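Home and Workshop Forum > General Chat > Can a machine do the chores yet?

friederike_t
Posted 7:40 pm
Evening all. I've been meaning to start this one since December, when my sister came to stay and we got into a proper argument over the washing up. She is convinced that within a few years there will be a machine in every kitchen that clears the table, loads the dishwasher and puts the pans back where they live. I said I'd believe it when I saw one find the lid that goes with my casserole. We went round and round and I'm still thinking about it, so I'd love to hear from people who know more than I do, in the workshop as well as at home. What can they really manage now?

Knut Kettler
Posted 7:58 pm
Good question, Friederike, and hello from a very cold shed. I spent 14 years on the shop floor at Cerance, mostly packing and small assembly, and we had arms there from fairly early on. Lovely things if you gave them the same part in the same place all shift long. Put the tray down a thumb's width to the left and the whole line stood there sulking until one of us went over and nudged it back. So my answer is that they've been able to do chores for years, as long as you're prepared to do the tidying up for them first (and at that point I'd sooner wash the cup myself).

mattes_w
Posted 8:15 pm
I think that's a bit out of date, Knut, with respect. The old arms had a gripper and a list of positions and that was your lot. The newer ones have cameras and something much closer to a hand, and people are teaching them by showing them the job over and over. I'm not saying they're quick. But it's the little fiddly things I find interesting, pegs and knobs and holes, the sort of thing you'd give a toddler on a rainy afternoon. If a hand can sort that out it has a fair chance with a jar lid or a plug.

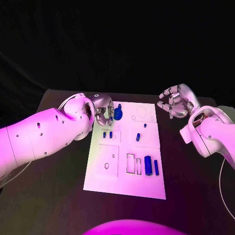 friederike_t
Posted 8:31 pm
What is the hardest household job for a robot at the moment?

Sabine Nolte
Posted 8:44 pm
Anything soft, I'd say. Laundry most of all, as a jumper never lands in the same shape twice and there's no edge you can count on finding. Bedding is worse again. A cup is always a cup, so a machine that can pick up one has a decent start on the next, but a fitted sheet beats most of the people I know, me included.

Knut Kettler
Posted 8:52 pm
Sabine has it. And Mattes, I take your point about the hands, I do. Two silver hands with all those finger joints over a white board of blue pegs is a long way from what I worked beside. But look at how much has been done for them. Everything stands up nicely on a flat board with a clear dark table round it. My bench has sawdust, three sorts of screw in the one tin and a mug of tea on top of the drawing.

mattes_w
Posted 9:06 pm
Well yes, but you start an apprentice on something simple too, don't you? You wouldn't hand them the sawdust and the tea on the first morning. There are a couple of different sized cylinders on that board and slots of different widths, so it wants a bit of care over what goes where. I'd call it a fair beginner's exercise.

Knut Kettler
Posted 9:11 pm
Ha, the apprentices I had got the tea on the first morning, they were making it.

lutz_ostermann
Posted 9:30 pm
I'll put in a word for the plain dull machines, if I may, as I think we're all staring at fingers and forgetting what we've got. I have a Flostley floor sweeper that I bought second-hand for 199 and it goes round the downstairs every morning while I'm having my porridge. It gets stuck under the sideboard, it eats the tassels off the rug, and I wouldn't be without it. It does one chore and has no hands at all. My neighbour paid 700 for the bigger one that mops as well and she's back to using a bucket for the corners. I know which of us is happier!

Sabine Nolte
Posted 9:42 pm
I disagree with you there, Lutz, only a little. A sweeper is grand if you've a flat floor and not many steps. My mum is in an old cottage with a step down into every room, and what she needs is something that will open a tin and pick up the things she drops. That does want a hand, and a gentle one. I'd happily wait for it.

friederike_t
Posted 10:05 pm
Thank you all, this is much more than I'd hoped for. I rang my sister and read some of it out to her. She says Knut is a misery and she still gives it five years. I've said ten, and the casserole lid counts as the test. Does anyone else have a sweeper that copes with tassels?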